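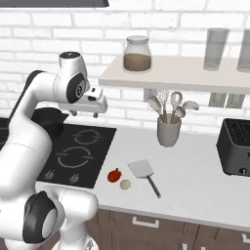 Ticket 363: Arm stops over the cooktop, never goes for the spatula
Project: Plelleck, student kitchen task (simulation)
Opened by: Solomiia Zakharchenko
Assigned to: Nazar Karpenko
Status: Open

Report
Task is "pick up the spatula." Arm leaves home, gets as far as the back edge of the cooktop and hangs there with the gripper open. Spatula is on the counter in front of the utensil holder, nothing on top of it. Run times out at 900 steps. No error in the log.

Nazar, 10:40
Looks like the planner. I raised the timeout and it should be fine now.

Solomiia, 11:15
It isn't fine. Same spot, it just waits longer. Please run it before you say fixed.

Mathis Fleury, 11:50
Could it be the utensil holder? Five utensils in there, and one of them might be getting matched as the target.

Solomiia, 12:05
Could be. Does anyone have a log line that says so? I deleted the holder and tried seed 123. It still stopped over the cooktop, so I don't buy it.

Nazar, 14:20
Printed the goal pose. It's in the cooktop's frame and we read it as world frame. Patch is on my branch. 60 runs, 57 good grasps.

Solomiia, 14:45
Better. Were those all one seed? And what did the other three do?

Nazar, 14:52
One seed, yes. Didn't save the failures.

Solomiia, 15:00
Then I'm leaving this open. Rerun with mixed seeds, save every failed run, and put the timeout back to 900.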